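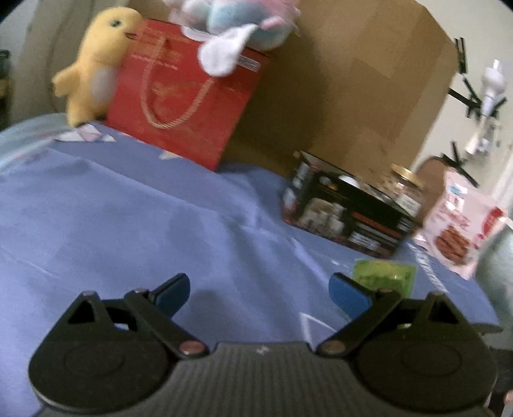
Chapter 4
Surface, Repeat, and Field

Pattern is one of the oldest tasks given to designers, and it remains one of the least taught. Students who come to a graphic design program have usually drawn letters, arranged a page, and worked with photographs, but few of them have been asked to plan a surface that has no beginning and no end. A page is read from one edge to another. A patterned surface is met at any point, at any angle, and often in folds. A white triangle drawn in thin line on periwinkle-blue bedding, for instance, must hold its shape on cloth that is wrinkled as well as on cloth that is pulled tight, and the designer has no say over which of the two a person will see. The same is true of wrapping paper, book endpapers, seat covers, and the printed linings of boxes. This chapter deals with the planning of such surfaces and with the decisions that come before any motif is drawn.

After completing this chapter, the student should be able to:

Define motif, repeat, field, and ground, and use each term correctly in a written brief.
Construct a block repeat, a half-drop repeat, and a brick repeat from the same motif.
Judge the visual weight of a line pattern against its ground at three viewing distances.
Prepare a repeat tile for production with correct edges and a complete color note.

Key terms: motif, repeat, tile, field, ground, half-drop, brick, alley, coverage, scale.

4.1 The Four Basic Terms

A motif is the smallest drawn unit that the designer treats as complete. It may be a single stroke, a leaf, a letter, or a group of several shapes. A repeat is the rule by which the motif is placed again. The field is the whole area that the repeat is meant to fill, and the ground is the color or material on which the motif sits. Beginners often speak of "the pattern" when they mean only the motif. The habit is harmless in conversation, but it causes real trouble in production, where a change to the motif and a change to the repeat are two separate orders with two separate costs.

The term tile needs a note of its own. A tile is the rectangular file that is sent to the printer. It contains enough of the design for the repeat to be carried out without a visible join. A tile may hold one motif or many. In the Sukum series of endpapers, which is used as the running case in this book, each tile holds 27 small motifs, and two of them cross the edge. Those two caused more revision than all the others together. They are examined in Section 4.5.

4.2 Ground and Coverage

Coverage is the share of the ground that is hidden by the motif. Low coverage gives a quiet surface and lets the ground color do most of the work. High coverage reverses the relation, so that the ground is seen only as a set of gaps. Neither is better in itself. The choice depends on what will be placed on or next to the surface, and for how long people will be near it.

Faint line patterns are the usual solution where the surface is large and the viewer is close. They are also the most easily lost. A line that looks clear on a screen may close up or break when it is printed on uncoated paper or woven stock, and a pale line on a mid-value ground leaves the designer little room for error. Students should make a printed test at full size before they settle on a line weight. A reduced proof is not an acceptable substitute – reduction changes the relation between line and gap as the eye receives it, even though the proportions on the sheet remain the same.

4.3 Three Repeats Compared

In a block repeat, each tile sits directly beside and directly above its neighbor. The result is stable and easy to check, but the grid tends to show through, most of all where the motif is heavy on one side. In a half-drop repeat, each column is moved down by half the height of the tile. In a brick repeat, each row is moved sideways by half the width. Both of these break up the grid, and both produce diagonal movement that the designer must learn to see and control.

An alley is an unwanted channel of open ground that runs through the field. Alleys are rarely visible in a single tile. They appear only when the tile has been repeated several times in each direction, and for this reason the exercises in this chapter ask for a field and never for a tile alone. The Gusar wallpaper sheets, shown later in the chapter, are a useful warning. The motif is well drawn and the color is sound, yet a wide alley crosses the sheets from lower left to upper right, and it is the first thing the eye finds.

4.4 Scale and the Viewer

Scale in pattern has two meanings. It refers to the size of the motif against the field, and it refers to the size of the motif against the body of the person who uses the object. A motif that fills the hand reads as a picture. A motif smaller than a fingertip reads as texture. Between these lies a wide middle range in which the viewer moves back and forth from one reading to the other, and most commercial pattern is planned for this range.

The Avotiņš notebooks show how the same drawing can serve more than one scale. The cover uses the motif large, with most of each shape running off the edge. The inside lining uses it small and closely packed. The line weight was redrawn for the lining, and students should note that it was not simply reduced along with the shapes.

Studio Exercise 4A

Choose a motif made only of straight lines. Draw it in black on white, with no fill. Prepare a tile 636 units wide, at any height that suits the drawing, and use it to build a block repeat and a brick repeat. Each field must be at least four tiles across and four tiles down. Pin both fields to the wall and view them from arm's length, from across the table, and from the far side of the room. Mark every alley in pencil. Revise the motif once, then repeat the process.

Studio Exercise 4B

Print the stronger of the two fields on thin paper. Crumple the sheet, open it without smoothing it flat, and compare it with an unfolded copy. Write one page on which parts of the motif remain readable and which do not. Students working from the Guvik sample pack may use the cloth swatches supplied in it instead of paper.

Keep all tests from both exercises, including those that failed. They will be needed for the color work in Chapter 5.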